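Home Gallery Projects Notes Contact

The cold drinks corner

Share 27 Comments 2

In April I moved into a smaller room at Sulleck, and the question of where to put the fridge took me more evenings than I like to say. I am not an interior person. I learned English from manuals and my page will sound like one, please forgive. But several people asked me to show how a desk and a fridge can live together in one corner, so I have made this small gallery. It has three pictures and the notes that belong to them.

The idea is simple. The desk is white and plain, and the fridge stands just past its right front corner. When you work, a cold drink is one step away. When you put the shopping in, the desk is the place where the bags can rest. I tried the other way first, with the fridge by the door and the desk under the window, and every bottle had to make a journey across the room.

1. Bottle with the green cap, lying down

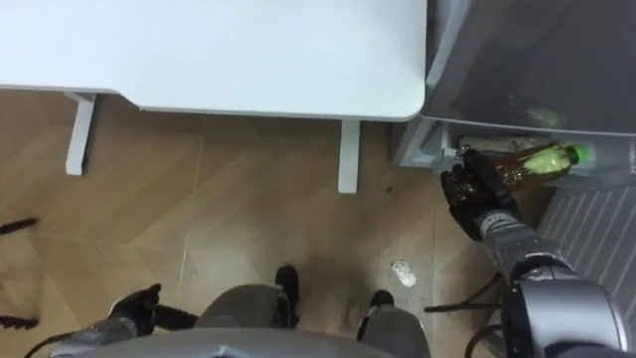

I keep my tea on its side when the shelves are too low for it to stand. Many people are afraid of this, but a screw cap that is closed well will hold. What I do is this: I close the cap, turn the bottle over above the sink and count slowly to 30. If no drop comes, it may lie down. The cap should point towards you, so that you can see at once which drink it is and you do not pull out the wrong one.

The weak side of lying bottles is that they roll. Each time you open the fridge quickly, they move a little and knock on their neighbour. A folded kitchen towel under them is enough. My friends at Ameck, where I worked before, used a rubber mat cut to size, and it was quieter still, but it had to be washed every week and that was always somebody else's turn.

2. Tea on the desk, drawer open

With a drawer below I had to learn one more habit. A drawer needs free floor in front of it, and a fridge door needs free air at its side. Before you choose the place, open everything together and stand there. Can you still reach the desk? Can you still put down what you have in your hand? In my first plan I could not. I moved the fridge by the width of my palm and then it was possible.

The freezer drawer is also where I put a bottle when I want it cold in a hurry. I set the alarm for 27 minutes. It is not a scientific number, but I found it by trying, and I write it here for those who asked.

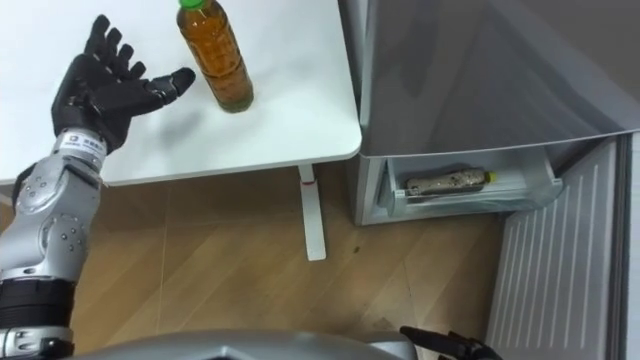
Skye Crichton: I did the same with a bottle of peach tea and went to have a bath, and you can guess how it ended. Could you say in big letters that it must not be full to the top? Mine had to be thrown away and I was picking ice from the drawer until 11 at night.

Skye is right and I should have written it sooner. Leave some air in the bottle, and do not trust your memory. I put the alarm on the phone and also leave the cup ready on the desk, so that I see it and remember what is missing.

3. Desk and fridge, side by side

The gap between the two is the part I am still not content with. At first I wanted them to touch, because it looks tidy. But a fridge gives off warmth and it also shakes a little when the motor starts, and a desk that touches it will shake too. You notice it when you write by hand. So now I keep the desk back a little, as much as the power plug needs.

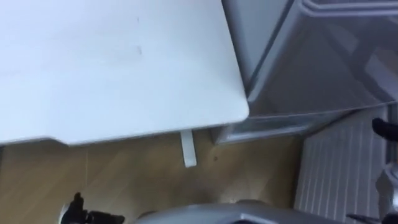 White was not my first wish for the top. I wanted oak, but the one from Bramico would have cost 284 and I preferred to spend the money on a good chair. White shows each mark, so I wipe it in the evening with a soft cloth and a drop of washing-up liquid in warm water. No powder, no rough sponge – these make the surface dull and it never comes back.

The floor near the fridge needs the brush more often than the rest of the room. Crumbs like to go under there. I use a flat brush with a long handle, which I bought at the market near the Park, and twice a year I pull the whole thing forward and clean behind.

If you have a better answer for the gap, please write to me. Ifeanyi Ekpo has already suggested a strip of felt, and I will try it when I find one in grey.

Previous gallery Next gallery

Contact Copyright Back to top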